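Returnable Totes in Closed-Loop Supply: Wear, Cleaning and Retirement
Speaker notes, Harpreet Penner, Skendmont 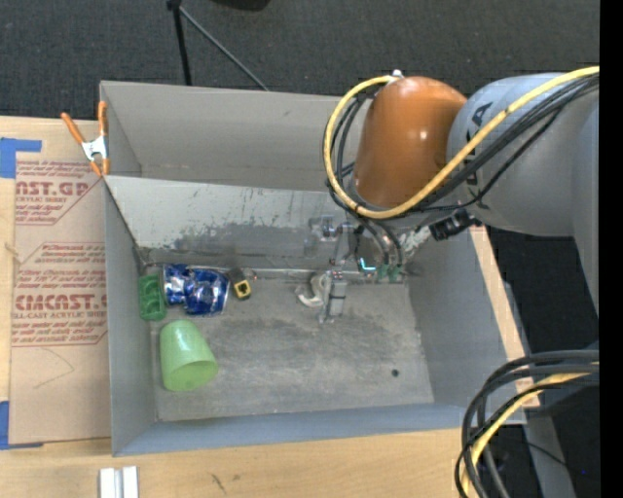
Slide 2. Scope. The talk covers rigid plastic totes that travel between a supplier and one or two plants and come back empty. Pallets, wire cages and folding crates are out of scope. Say this early, because the folding crate question comes up at every session.

We use cookies to improve your experience on this site. By continuing to browse you accept our cookie policy. Accept / Manage preferences

Slide 3. Pool size. Heltgate runs 953 totes on the Sovstead loop. The target is 1,000. The gap is totes sitting at the far end, mostly under benches, holding things they were never issued for. Don't dwell on blame. Give the formula: daily use times loop days, plus safety stock. Loop days must include cleaning time. The first Sovstead plan left it out.

Slide 4. Types of wear.
Surface wear: scratches and stains on the floor of the tote. Affects cleaning time. Does not affect strength.
Rim wear: chips and flattening where totes stack. Affects stacking height.
Base wear: rounding of the outer edge from conveyors. Affects tracking on rollers.
Cracks: any crack that reaches a corner means retirement, whatever its length.
Pause here. Ask who in the room inspects the base. Usually few hands.

Slide 5. Cleaning. Two-stage wash, then forced air. Totes go in upside down at a slight angle so the corners drain. Torunn Ljungberg's trial at Alcaraz compared washing every trip with washing every fourth trip for dry metal parts. Rejects for dirt were the same in both groups. For oily parts the result does not carry over. Repeat that point if someone photographs the slide.

Slide 6. Labels. Old labels left under new ones cause most of the misreads. One label position, short side, removed at the wash. Molded serial numbers are the backup and should be readable from a standing position.

Slide 7. Inspection. Sample 24 totes per returned load. Two or more failures: inspect the full load. Record the type of wear as well as pass or fail. Cayetano Cifuentes has the form and will send it to anyone who asks.

Slide 8. Retirement. Regrind value depends on keeping colors separate. Remove metal inserts before shipping. Do not pass retired totes to the maintenance shop, as they find their way back into the loop by January.

Slide 9. Questions. If time is short, skip slide 6.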